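# What Does a Business Office Do All Day?

Hi! I'm Nerys Lewis, and I work in the office at Gronow, a company that looks after washing machines in apartment buildings. Kids ask me what I do and I say "contracts," and then their eyes go all sleepy. So let me try again!

A contract is a promise written down. You promise to walk the neighbor's dog, she promises to pay you 2 dollars, and you both sign it. My office keeps 840 promises like that, all bigger than dog walking - and every one has an end date.

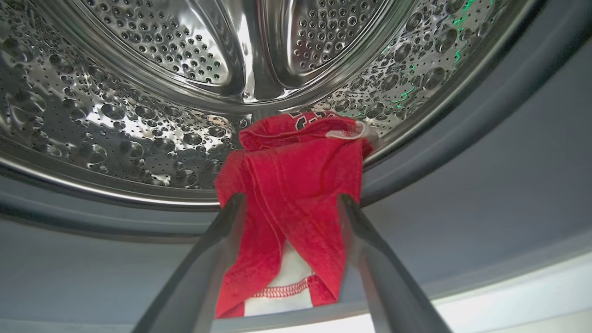 When a contract gets close to its end date, we ask the customer, "Want to keep going?" If they say yes, it's called a renewal. First I read the old contract and check what we promised to look after. Sometimes that means parts you'd hardly think about, like the shiny metal drum with all those little round holes in it, where a red piece of clothing can go for a wash. If a part is on the list, we fix it. If it isn't, the customer pays extra, so I read slowly!

Last December we had 454 renewals in one month. I ate a lot of crackers at my desk.
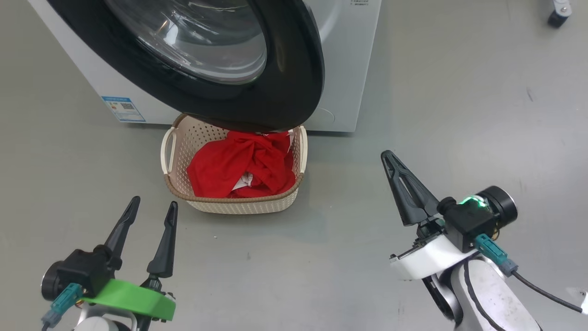
My friend Eleri Gwilliam sits in Finance, the money part of the office. She sends out invoices, and an invoice is a polite note saying "please pay this much." She has to put the right machine on each one. A white washer with a round door on the front, like the one with the cream basket under its door, goes on a different price list from the kind that opens on top. Mix them up and somebody gets the wrong bill (I did that once, to a building called Plolleo, and I had to call and say sorry).

Want to try it? Write a contract with someone at home about a chore. Put in who does what, when it ends, and both your names.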